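I had been meaning to get up to Fledton for years, so when Necati Oral wrote to say the Drullier works would be opening its doors for the local open day, I said yes before I'd even looked at the train times. It's 35 minutes on the branch line and then a pleasant uphill walk, past the allotments and a bakery I can warmly recommend (get the plum bun!).

Drullier repairs old table radios and makes a few new parts for them, and the place smells of warm dust and coffee. We were 22 visitors, split between the front shop and the back rooms, and everyone was very patient with my questions.
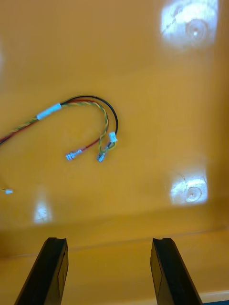 FLEDTON, 20th September

Small wiring gets its own corner at the works, and I could have stayed there all morning – black, red, and a yellow and green pair twisted together, all so tidy. But there was a talk on cabinets at eleven, and I'm glad I went. Necati showed us a walnut Karakaya set with its cloth still good, and let us hear it warm up. It takes its time, that one.

Lunch was lentil soup in the yard. Afterward I looked through the parts store, where drawer 1169 holds nothing but Hakus dial knobs, and I bought three of them for my sister's kitchen radio. The next open day is in April, and you sign up at the front desk.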